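4.2 椅子の上の布：仮置きと片付けのあいだ

前節では、たたまれた布が棚や引き出しに収まるまでの経路を扱った。本節では、その途中で布が椅子に掛けられる段階を取り上げる。聞き取りの対象とした40世帯のうち、布類を椅子に掛ける習慣がまったくないと答えたのは16世帯であった。残りの世帯では、頻度に差はあるものの、椅子が布の一時的な置き場として使われていた。調査はAndov地区とHatudine地区で行い、記録の最終回収は2022年6月である。

ここでいう布とは、膝掛け、テーブルクロス、大判のふきん、ソファや椅子の覆い布など、衣類以外の平らな布を指す。衣類は袖や襟があるために掛け方が形によってある程度決まってしまい、平らな布とは扱いが異なる。シーツと毛布は寝室の中で扱いが完結することが多く、本節の集計からは除いた。バスタオルは回答者によって衣類に近いものとみなされたり、ふきんに近いものとみなされたりしたため、居間に持ち込まれた場合に限って含めている。

記録用紙には、布の種類、掛けた場所、掛けた時刻、次に動かした時刻、動かした先を記入してもらった。有効な記録は2,000件である。一世帯あたりの件数はばらつきが大きく、最も多い世帯では最大81件を本節の対象とした。それを超える分は、特定の世帯の習慣が全体に響きすぎるのを避けるため、記入順に従って後半を除外した。除外した分にも目を通したが、掛ける場所の傾向は変わらなかった。

掛ける場所の区分は、Yatziri Barreraが作成した予備調査用の分類をもとにしている。元の分類では椅子を「背」「座」「肘」の三つに分けていたが、居間の肘掛け椅子では、布が背と肘にまたがったり、肘から座面の前へ流れたりする記録が多く、三つのどれにも入れにくかった。そこで本節では「背」「座」「肘」に加えて「側面またがり」を設けた。布の一部が椅子の外側に垂れ、もう一部が椅子の内側または上面に乗っている状態がこれにあたる。

食卓の椅子では「背」が大半を占めた。背もたれの上端が細く、布を二つ折りにして掛ければそのまま落ち着くためである。布の中央が背もたれの線に一致しやすく、左右の長さもそろう。回答者はこの掛け方を「干すときと同じ」「竿の代わり」と表現しており、洗濯物を扱う手つきの延長として理解していた。食卓の椅子の座面に布を置いた例もあるが、次に誰かが座るときに必ず動かすことになるため、置かれている時間は短かった。

布張りの肘掛け椅子では事情が異なる。肘と背の幅が広く、丸みがあり、どこを折り目の位置にするかが椅子の形からは決まらない。とくに巻き肘の椅子では、布の重さが外側に寄ると肘の丸みに沿って少しずつずれる。座面や背にキルティングやボタン留めの凹凸がある場合は、その部分で布が止まるという回答があった一方、布の下に凹凸が浮いて見えるのが気になるという回答もあった。椅子の張り地の色についても尋ねたが、掛ける場所との関係は認められなかった。

斜めに折れた布は、さらに扱いが難しい。平らな布を角からつまんで持ち上げると、折り線は対角線に近い向きに生じ、下側の角が一点に集まる。この状態で肘掛け椅子に掛けると、上側の縁は椅子に沿うが、下側は三角形に垂れる。図2は、水色と白のチェックの布がピンクの布張りの肘掛け椅子の手前側に掛かっている例で、斜めの折り目から垂れた布の下の角が一点にすぼまっている。格子柄の布では折り目の傾きが柄の向きから読み取れるので、記録者への説明でも柄物を基準に用いた。

図2 肘掛け椅子の手前側に掛かるチェックの布。斜めの折り目から下の角が垂れる。

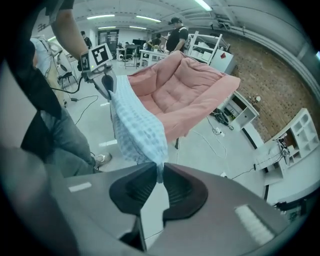
平らな布を肘掛け椅子に掛けるとき、斜めの折れを避けるにはどこを持てばよいか。

同じ辺の両端にある二つの角を持ち、その辺を床と平行に保ったまま椅子の上に下ろせばよい。

この持ち方は、聞き取りの中では「端をそろえる」「辺で持つ」と呼ばれていた。対角にある角を持った場合や、一つの角だけを持った場合は、下ろしたあとに縁を引き直す作業が必要になる。引き直しの手順は世帯によって異なり、垂れた角を先に引き上げる人と、椅子の上に乗った側を先に広げる人に分かれた。前者は布の大半が外側に垂れているときに、後者は座面の側に多く乗っているときに選ばれやすい。両方を使い分けると答えた人は、布の大きさを判断の手がかりに挙げた。膝掛け程度の大きさであれば掛け直すほうが早く、テーブルクロスほどになると椅子の上で直すほうが楽だという。

二人で布を扱う場面についても触れておく。大判の布では、一人が上側の縁を、もう一人が下側の角を持つことがある。このとき双方が強く引くと布は張るが、折り目は持った二点を結ぶ線に沿って固定される。聞き取りでは、二人で持ったほうが早いと答えた人が多かったものの、たたみ上がりの角のずれについては一人のときと変わらないという声もあった。声をかけ合って角を確かめてから動かす世帯では、引き直しの記入が少なかった。ただし、二人で扱った記録は全体の中で少数であり、布の大きさをそろえた比較はできていない。

次に、掛けられた布がどこへ動くかを見る。「背」に掛けた布は、次にそのままたたまれて棚へ移る例が多い。二つ折りの状態がすでにできているため、下ろしてもう一度折れば収納の大きさに近づく。「側面またがり」の布は、いったん座面や卓上に広げ直されてからたたまれるか、別の椅子に掛け替えられる。後者の場合、移動の回数は増えるが収納には至らない。Cidangate社の集合住宅に住む回答者の一人は、膝掛けが居間の椅子を一巡して元の肘に戻ってくると述べており、その世帯の用紙にも同じ順路が繰り返し記入されていた。

「座」に置かれた布については、置いた本人と動かした人が異なる例が目立った。座ろうとした家族が布を持ち上げ、肘か背に移すのである。このとき布は一つの角、あるいは中央の一か所でつかまれることが多く、もとは二つ折りであったものが斜めに崩れる。つまり「側面またがり」の一部は、最初からその形で掛けられたのではなく、座面からの移動によって生じている。記録用紙の設計では当初この経路を想定しておらず、3月に配布した第二版から、動かした人の欄を加えた。第一版の記録については、備考欄に記入がある場合に限って経路を復元した。

椅子の周囲の条件も、掛ける向きに関わっていた。壁際の椅子では部屋の内側にあたる肘が選ばれやすく、部屋の中ほどに置かれた椅子では、入口に近い側が選ばれやすい。いずれも、歩いてきて最初に手が届く側である。椅子の向きを変えた世帯が二つあり、どちらでも布の位置は以前と同じ肘には残らず、新たに入口側となった肘へ移った。回答者自身はこの変化に気づいておらず、用紙を見返した際に初めて話題になった。椅子のすぐそばに棚がある場合でも、棚に扉が付いていれば布は椅子に掛けられ、扉のない棚では直接棚に置かれる例が増えた。

床との距離にも注意がいる。脚の細い椅子では座面の下に隙間があり、外側に垂れた角が床に届かなくても、掃除の際に引っかかるという不満があった。布の角が床に触れるかどうかは、布の長さよりも折り方に左右される。同じ布でも、二つ折りで掛ければ収まるものが、斜めに折れると角の分だけ長く垂れるためである。この点は掃除の手順を尋ねる中で偶然出てきたもので、すべての世帯に同じ質問をしたわけではない。

片付けの助言書では、椅子に布を掛けることをやめるよう勧める記述が多い。しかし本調査の回答者の多くは、夕方にまた使う膝掛けを棚に戻すことを手間と感じており、椅子に掛けた状態を「片付いている」とみなしていた。Contreras地区で行った補足の聞き取りでも同様の回答が得られている。どの程度まで形が整っていれば片付いたとみなすかは世帯ごとに異なり、垂れた角が見えていても気にしない人と、縁が椅子の線に沿っていなければ掛け直す人がいた。この判断の幅については、4.3節で棚の中のたたみ方と合わせて検討する。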